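Tuhumury household tasks project: progress report, July

Work on the table and kitchen tasks continued through the month. The task list now holds 27 entries, 3 of them added since the last report. Written instructions for sweeping and pan handling were revised by Retno Sembiring.

Brush and dustpan at the papered table; mint-green frying pan, held by the handle.
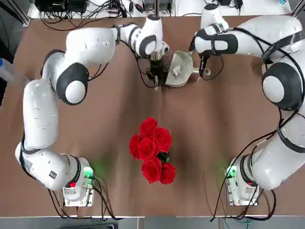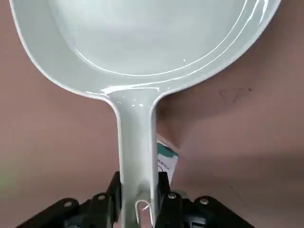 Spending on consumables and kitchenware stands at 98 per cent of the allocation – the remainder is reserved for brown paper. Hafiz Tambunan will submit the revised task list to Sullia in August.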